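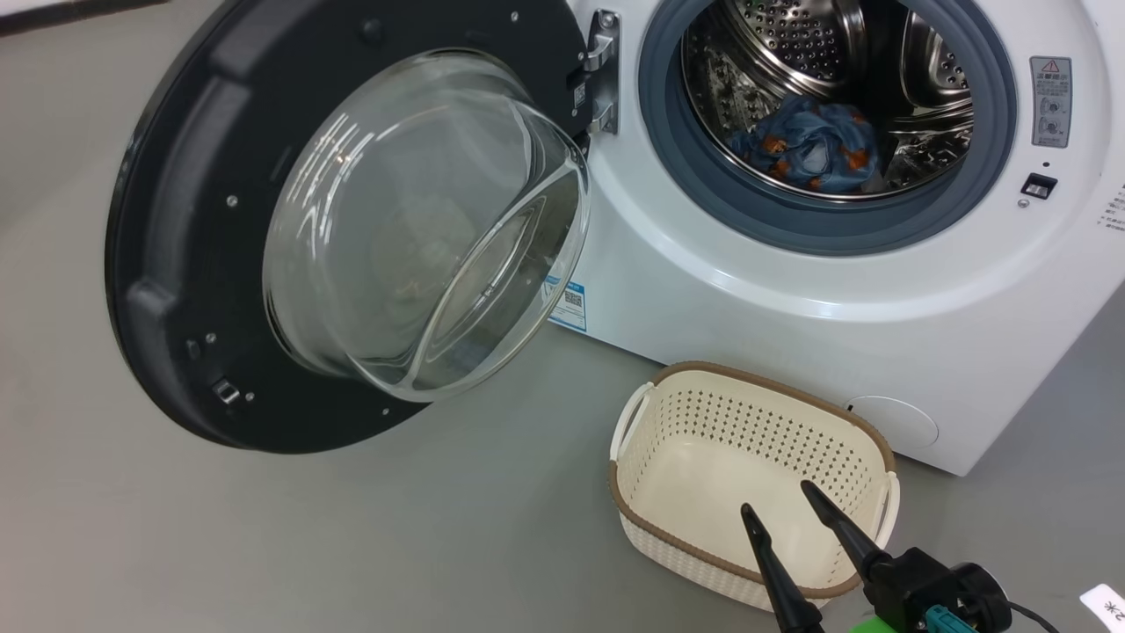 A front-loading washing machine with the door open and one blue item in the drum.

Clesia House tenants' FAQ

When is my rent due?
On the first of the month. If you pay by standing order, set it up so the money reaches us by then. Put your flat number as the reference.

Can I pay by card?
Yes, at the office or over the phone. We don't take cheques any more.

Who do I speak to about my tenancy?
Qiuyue Xia looks after flats on the lower floors and Gerardo Pangilinan looks after the rest. Either of them can take a message for the other.

How do I report a repair?
Fill in the repairs form on the tenants' site or ring the office. For no heating, no water or a leak you can't stop, always ring. Out of hours the call goes to Dotier, our repairs contractor, who will ask for your flat number and a phone number.

Somebody came to my door saying they were from Dotier. How can I check?
Ask for the job number and ring us. Leave them outside until you've had an answer.

Is my furniture insured?
No. Our policy covers the building and the appliances we supply. Your own belongings are up to you. Mr Polat on the ground floor had a burst pipe in January and had no contents cover, so please look into it.
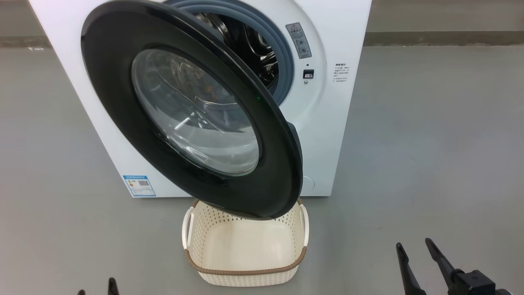 Issue 10, page 2

Am I allowed to paint?
Ask first, in writing. We nearly always agree to pale colours. You may have to paint it back when you leave.

Can I keep a pet?
One cat or one small dog, with permission. Fish don't need permission unless the tank is very large. The form is the same one as last year.

Which appliances belong to the flat?
The cooker, fridge and washing machine. They are on your inventory. Please don't swap them for your own without telling us.

Where do I put large rubbish?
Not in the bin store. The council collects large items if you book. Old mattresses left in the yard will be charged to the flat they came from, if we can find out which.

How much notice do I give?
2 months, by letter or email. It counts from the day we receive it.

Can I have a lodger?
Not without written consent. Guests can stay up to 20 nights in a row.

Is there parking?
There are a few permit bays behind the Kılıçarslan bakery. Rogelio Tagle keeps the waiting list and it moves slowly. Don't use the bakery's own spaces.

I've lost my door fob.
Tell the office the same day so it can be cancelled. A new one costs £10.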